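Notes on why black cotton goes grey, and what slows it down. Thread, long. I have been keeping a log of my own washing since April and most of what follows comes out of it.

1/ Two separate things get called fading. One is dye leaving the fibre. The other is the surface of the yarn breaking up into fine fuzz, which scatters light and makes the cloth look paler while most of the dye is still in there. They need different treatment, and most advice mixes them up.

2/ Dye first. Most black cotton jersey is coloured with reactive dye, which bonds to the cellulose. Some of the dye in the bath never bonds and has to be rinsed out at the mill. Rinsing costs water and time, so cheaper cloth tends to arrive with more loose dye in it. That is the colour you see in the first few washes.

3/ Loose dye leaving is harmless to the shirt. It was never holding on. It is only a problem for whatever else is in the drum.

4/ Some blacks are done with sulphur dye instead. Cheaper, good in water, poor against chlorine and oxygen bleach. If a black garment turns brownish instead of grey, I would suspect sulphur dye and a powder with bleach in it.

5/ Now the fuzz. Cotton yarn is short fibres twisted together. Rubbing pulls the ends loose. Wet cotton swells, the fibres slide over each other in the drum, and the ends work out of the twist. You get a fine pale halo over the whole surface, worst on folds and seams.

6/ A quick test. Wet a small patch of the faded area with plain water and look at it under a lamp. If it goes properly dark, a good share of the greyness is surface scatter. If it stays dull and brownish, the dye has gone.
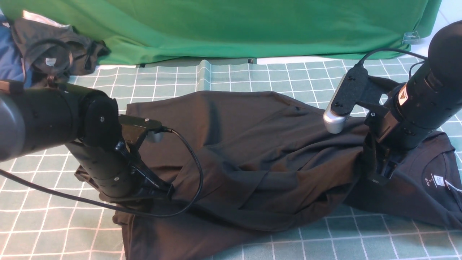
Brinau: Does the water test work on poly-cotton? Mine goes dark in stripes and I can't tell what that means.

7/ Replying to the above within the thread, as it affects the rest. On blends the two fibres are dyed separately, with different dyes, and they wear at different rates. Polyester holds its colour and the cotton share goes first. Stripes can be uneven yarn, or old fabric softener repelling the water. Wash it once without softener and repeat the test before drawing any conclusion.

8/ Temperature. 30 degrees is enough for a T-shirt that has been worn for a day. Going up to 40 helps with body grease, which matters at the collar and underarm. I have not found a reason to go above that for dark jersey.

9/ The catch with washing cool all the time is that grease and detergent residue build up. Residue is pale. On black cloth it looks exactly like fading, and people respond by adding more detergent.

10/ So before blaming the dye, run one wash with half the usual dose and an extra rinse. I had two shirts written off as faded that came back noticeably darker after this. No product involved.

11/ Powder or liquid. General-purpose powders usually contain an oxygen bleach and often brighteners as well. Liquids generally leave the bleach out. For darks, use a liquid or a colour powder and read the back of the box for the words "oxygen-based bleaching agents".

12/ Optical brighteners absorb ultraviolet and give off blue. On white that reads as clean. On black it reads as a faint haze in daylight and is hardly visible indoors. If a shirt looks fine in the bathroom and tired at the bus stop, brighteners are worth checking.

13/ Enzymes. "Colour care" detergents may list cellulase. This one attacks the loose cellulose ends on the surface, so it trims the fuzz. It works, slowly, over many washes. It also takes a very small amount of fibre each time, so I would not use it on anything thin or already worn.

14/ Keep it away from viscose too, if you want to be careful. Viscose is also cellulose and weaker when wet.

15/ Drum load. Too full and the clothes rub hard against each other and rinse badly. Too empty and they drop further on each turn. I fill the drum to leave a hand's width at the top and have stopped thinking about it.

16/ What goes in with it matters more than I expected. Jeans, zips, towels and anything with hook-and-loop tape are rough. I split darks into soft and hard loads. The soft load gets T-shirts, underwear and thin socks. The hard load gets everything with metal on it.

17/ Inside out. Yes, it is worth doing. The rubbing still happens, but to the face you don't look at. Do it when you take the shirt off, otherwise it doesn't get done.
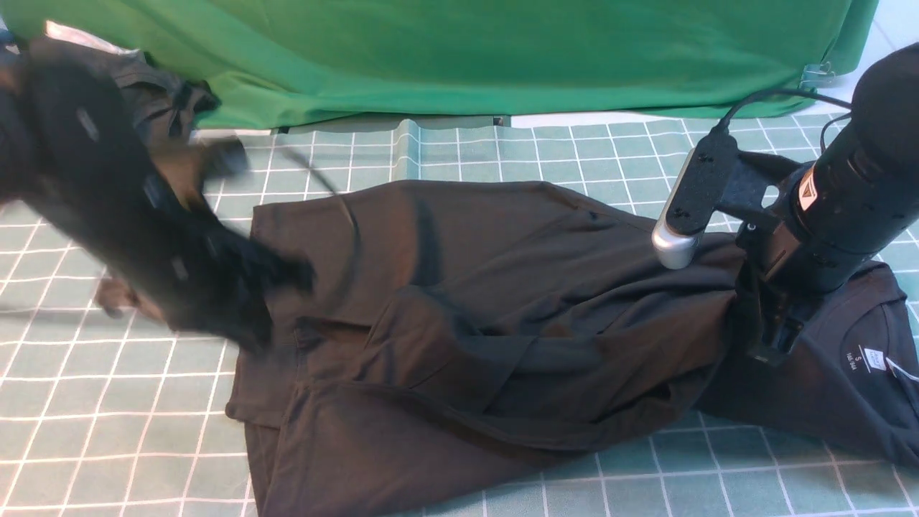 18/ Spin speed. My machine offers 400 at the bottom. At that setting the cloth comes out heavy and takes most of a day to dry indoors. High spin creases jersey but I see little sign of it fading anything. The wear is in the long tumbling part of the cycle. A short programme does more good than a slow spin.

19/ Salt and vinegar. Salt is used in dyeing to push dye on to the fibre before it is fixed. Adding it to a finished garment at home does not fix anything. Vinegar does not set reactive dye either. It can help shift limescale and detergent film, and I think this is where its reputation comes from, as in post 10.

20/ Hard water. I'm in a hard area. Calcium ties up part of the detergent and leaves a deposit in the cloth. Dose for your water hardness using the table on the pack, and no higher. Anyone with soft water following a hard-water dose will get film on their darks every time.

21/ Drying. Tumble dryers make lint, and lint is your shirt. Line drying in direct sun bleaches black dye, most visibly along the shoulders. Shade, inside out, taken in once dry. Indoors on a rack is fine if the room is aired.

22/ Redyeing. Home dye in black works on plain cotton with two limits. The stitching is usually polyester and will stay whatever colour it is now. And if the greyness is fuzz, fresh dye will improve it for a few washes and then the halo is back.

23/ For fuzz, a fabric shaver run lightly over the flat areas gives a bigger change than dye does. Lay the shirt on something firm and smooth the cloth first. Stay off the seams and hem. I nicked one at the side seam on the second pass.

24/ The log, for those who asked. Three black T-shirts: one Fedetti, one Bélanger, one unbranded. 69 washes each so far. Same machine, same liquid, 30 degrees, inside out, dried on a rack. I compare them on the window sill at noon.

25/ The Fedetti lost the most colour in the early washes and then levelled off. The Bélanger held its colour but fuzzed at the front where a belt buckle sits. The unbranded one is in between and has twisted at the side seams, a knitting and cutting matter that no detergent will cure.

26/ One of each is not a trial. I know. I can't separate the maker from the batch, and the light on the sill changes from month to month. Treat it as a record of what happened to these shirts. 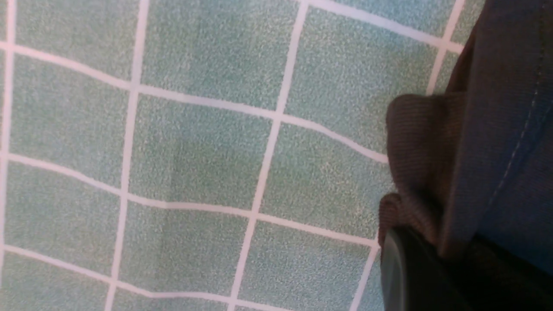

Tile and brown knit.

27/ Knits, as a side note. Loosely twisted yarn fuzzes sooner than tight yarn, whatever the fibre, and brown shows it less than black. Wash in a mesh bag, dry flat, and keep cellulase away from wool blends only if the label says silk or wool detergent is required. Many wool detergents leave out protease, a different enzyme, and that is the one that harms wool.

28/ Several people have asked about the Nosomell rinse additive. I have not used it. If you have, tell me the fibre, the water hardness and the detergent, as without those I can't do much with the result.

29/ Next entry when the unbranded shirt gets a hole. There is a thin place under the left arm already.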